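Sorting out a dressing table drawer

Hair things breed in a small organiser. Combs, bands, grips and scrunchies all end up in the same compartment, and after a few months there is a layer of dust and fluff under the lot. The job below takes less than an hour and needs nothing you won't already have in the kitchen.

Start with the table, not the drawers. Take everything off it and put it on a tray or a towel on the bed. Powder, crumbs and dried hair product collect on a white top and get carried straight back into the compartments if you leave them. Wipe dry first with an old sock, then with a cloth wrung out in warm water and a drop of washing-up liquid. Wiping wet first only makes a paste.

If you have a curtain or a fabric cover hanging down to the surface, lift it clear and peg it up while you work. Lace trim drags in whatever is on the table and goes grey along the bottom edge before the rest of the cloth looks dirty. Soak only the hem in a bowl of cool water with a spoonful of soda crystals for 700 seconds or so by the kitchen timer, then rinse and let it drip. Check the label before you soak a printed fabric.

Combs come next. Pull out the hair with a cocktail stick, working from the back of the teeth to the tips. A plastic comb can go in a jug of warm soapy water while you get on with the rest. Don't use boiling water, as thin handles bend. An old toothbrush gets the line where the teeth join the handle. 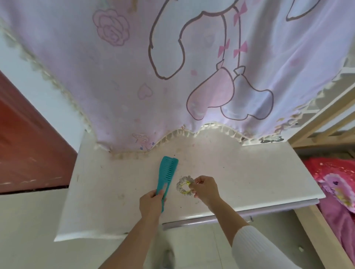 Marenka wrote in to say that she gave up on cocktail sticks and now runs a second comb through the first one, teeth against teeth, over the bin. She does it dry, before any soaking, and says wet fluff just packs down harder. It works on wide teeth. On a fine comb you will still want the stick.

The organiser

Empty the top compartments one at a time and sort as you go. Make a pile for things used every day, one for things used now and then, and one for the bin. A band that has lost its stretch won't get it back. Grips with the plastic tip missing scratch the scalp and can go as well.

Pull the drawer out gently with a hand on each side. Light plastic drawers twist if you tug one corner, and after that they never shut square. If yours sticks, rub a dry sliver of soap along the runners. Candle wax does the same job but picks up dust.

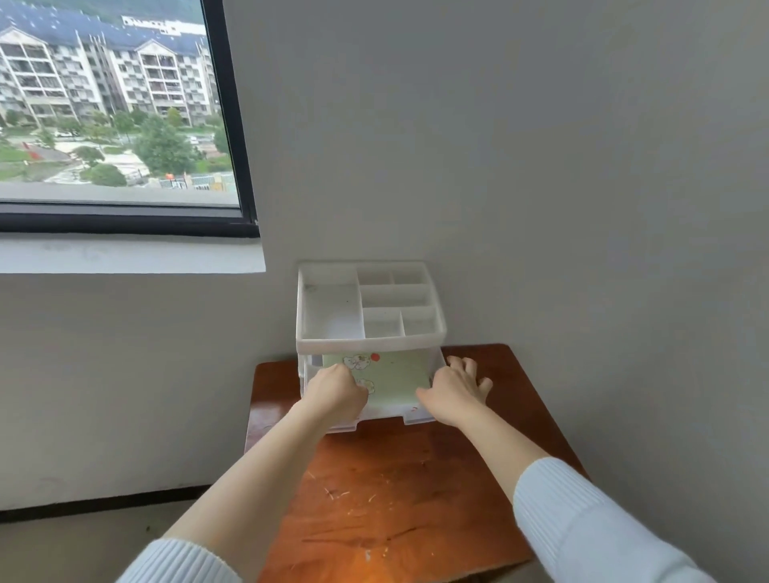

Desktop organiser with an open top tray and a lined drawer.

Dust settles in the corners of the big compartment, where a cloth won't reach. Use a cotton bud or a dry paintbrush, and tip the box over a sheet of newspaper to finish. Grey smudges on white plastic usually come off with bicarbonate of soda on a damp finger. Avoid scouring cream, which leaves the surface dull and makes it mark faster next time.

A paper liner saves a lot of washing. Ours are cut from the Trarness wrapping roll, pattern 1264, but any fairly stiff paper will do. Cut it a few millimetres short on each side so that it lies flat. When it gets grubby, use it as a template for the next one before you throw it out.

Bands and scrunchies

Loose bands are the worst for tangling. Before they go back, pick out stray hairs by drawing each band across the teeth of a comb. Thin elastics that have wound themselves round a scrunchie should be eased off a loop at a time. Pulling snaps them, and the end stings.

Fabric scrunchies can be washed by hand or in a net bag at 30 degrees. Squeeze them in a towel and dry them flat, away from the radiator, which is hard on elastic. 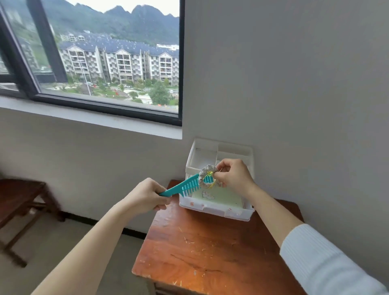
Comb, grey scrunchie and yellow elastic band.

Small bands keep well threaded on a carabiner or a bit of ribbon. We have 14 on one loop and it still fits in a narrow slot. Put the comb where you reach for it first, even if it means leaving the large compartment half empty.

Varnished wooden tops should only be wiped with a barely damp cloth. Water gets into chips and scratches and lifts the finish at the edges. Dry it straight away, then stand the organiser back.

Do the whole thing again in July, or sooner if the drawer starts to catch.

Recent tips
Getting candle wax out of a tablecloth
Estance shelf brackets: which screws to use
Storing jumpers without moths
Descaling a Sirko kettle
37 uses for an empty jam jar
Stasix hooks on painted walls
What to do with odd socks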